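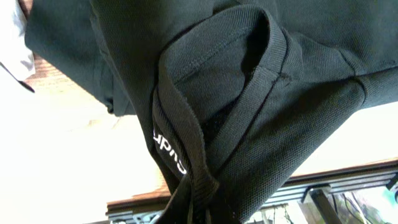
The Welldale Public Library has added a picture book by Meenakshi Thomas to its summer reading list for children in kindergarten through second grade. "The Long Way to Flusitz" follows a girl who rides the train alone for the first time to visit her great-aunt. She sets out in a dark green shirt with a ribbed collar, and by the last page she has traded it for her great-aunt's raincoat. The library will lend up to 800 copies through its branches and partner schools.

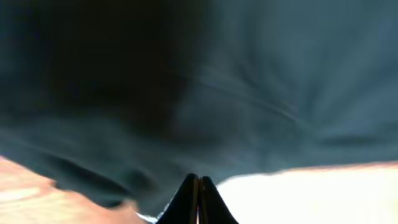 WELLDALE, Thu 4 June - Library director Sudheer Kamath announced the selection at the Illés Branch, where Ms. Thomas read the opening chapter to 19 families. The book was chosen from 629 titles suggested by teachers and parents - the largest number the library has received.
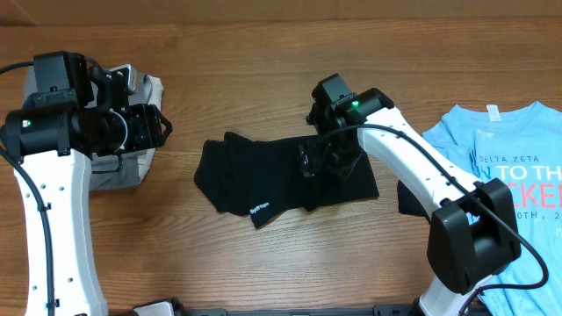
Ms. Thomas wrote the text in February of last year and worked with Flarkaswood Press on the final version. A reading guide for classroom use, with 20 discussion topics, is available at all branch desks. Registration for the summer program remains open.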